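Ticket 563 – video player on premiere gallery pages
Site: Keldale (entertainment / red carpet section)
Status: open, partly fixed
Priority: high

Problem as reported by news desk: readers open the Snorradóttir premiere story, hit play on the carpet interview, get the ad, then black. Sound keeps going. Only on phones. Desktop ok.

2:10 pm – Reproduced on my own phone, first try. Ad plays, then black box with audio under it. Rotating the phone brings the picture back. Rotating again kills it.

2:25 pm – Checked older stories. The album launch piece from December plays fine, same player, same ad. So probably the new gallery template and not the player.

2:40 pm – Desk wants the story kept up, its the top one on the site right now. Told them ok but pull the autoplay. Autoplay off. No change to the black box, but fewer people running into it. Complaints slowed down a bit.

3:05 pm – Swapped the interview clip for the arrivals clip to rule out a bad file. Same thing. Put the interview back. Fimonness (they host our clips) say the file is clean on their end and sent logs. 773 lines, havent read all of it. Nothing red in the first part.
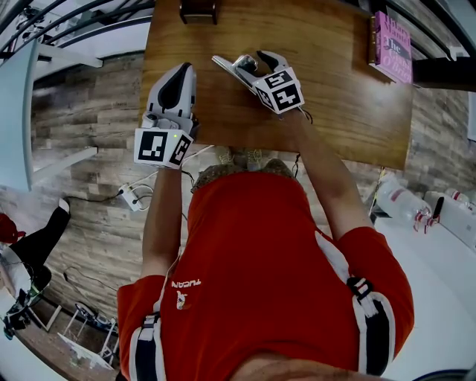 3:30 pm – Caption overlay. When the ad ends the template redraws the caption bar and stretches it over the whole player. Background is solid black, so black video. Turned the overlay off on staging and the clip plays start to finish.

3:45 pm – Pushed to live for the Snorradóttir story only. Tested on 3 phones, all good. Asked desk to confirm from theirs.

4:00 pm – Desk confirms video ok. BUT the captions are now gone from the photos too, so no names under anyone on the carpet. Writer not happy, fair enough. Typed the names into the story text for now.

4:20 pm – Real fix is a height limit on the overlay. Sent to Irnum, they built the template. They want a screen recording, sent one. Waiting.

Still to do:
– Irnum patch, then overlay back on
– take the typed-in names out once captions work, otherwise they show twice
– 4 other stories use the new template, overlay still on there. Autoplay is off on all of them
– rest of the Fimonness logs, prob not needed now

Leaving open. Please dont republish the gallery from the old draft, it turns the overlay back on.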